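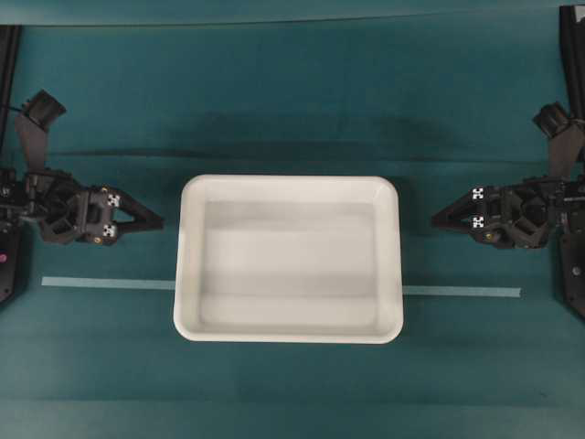

Ticket 44 – Edgate packing, station 8
Status: open, again

Reported: cell stops at "waiting for tray." Tray is there, empty, between the two grippers, doing its part.

Checked: both arms home fine. Restarted the Orska controller. Same message.

Update, 4 p.m.: day crew says the tray has to sit over the blue tape or the arms sulk. This is in no manual. Two of them used to pack here by hand; now they straighten trays, and the job sheet calls it "oversight."

Workaround: nudge tray, press resume. Worked on the third nudge.

To do: ask Wuston for a real fixture – and put tray nudging in the training hours, as it's now a skill.

Related tickets
Station 12: resume button worn blank
Lashari label printer offline
Shift handover screen shows December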